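Kitchen bench notebook, Tirnside unit
October, Sunday, second entry

Carried on with the counter layout. Morning went on the boards. Two finishes are under comparison: the Fadon oil and the Sembiring wax blend. Both were applied per the sheet, 6 coats thin, wiped back between coats. Oil batch is 148, wax batch not marked on the tin. Need to ask Syafiqah Goh for the batch number before the Custby samples go out.

Checked color first, against the marble, with the overhead lights on and the blinds down.

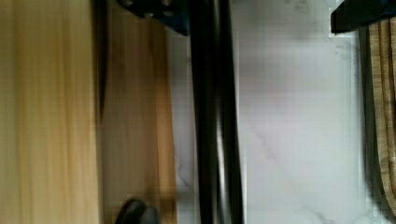
Pale wood and the darker board, marble to the right.

Grain direction matters more than I allowed for last time. With the streaks running the same way, the difference in tone reads clearly from standing height. Cross-laid, the eye goes to the joint. Keep them parallel for the comparison sheet.

Grooved board next. Dry cloth along the groove, then a fingertip pass for raised fibers. Two rough spots on the inside of the rim, marked in pencil on the underside. Sand at 500 by hand, no block, the block will flatten the rim. The pale diagonal stripe takes finish at a different rate from the brown and should be timed separately. Left the board flat on the marble in front of the toaster and toaster oven.

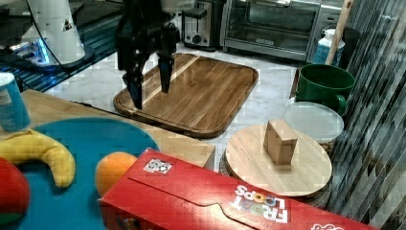
Counter stock and positions

Back row stays against the tile. Anything used daily comes forward of it. Rules as agreed with Syafiqah: tall items at the back, nothing stored on the board, cords behind the appliances. Spacing between the appliances is still open. I had it at 3 inches and she wants more.

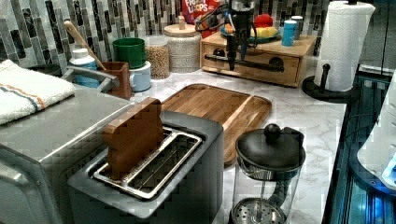 Wooden bread block is the last part on the list and still has no finish assigned. It has to go in and out of a slot many times, so a soft wax will pick up marks from the wires. Standing in the back slot it rises well above the rim and leans a little to the left, enough to want a thicker base on the next one. Curve of the crust edge can stay as drawn. Cut the new blank from the same stock and label it before it leaves the saw.

Open: wax batch number, appliance spacing, blank thickness.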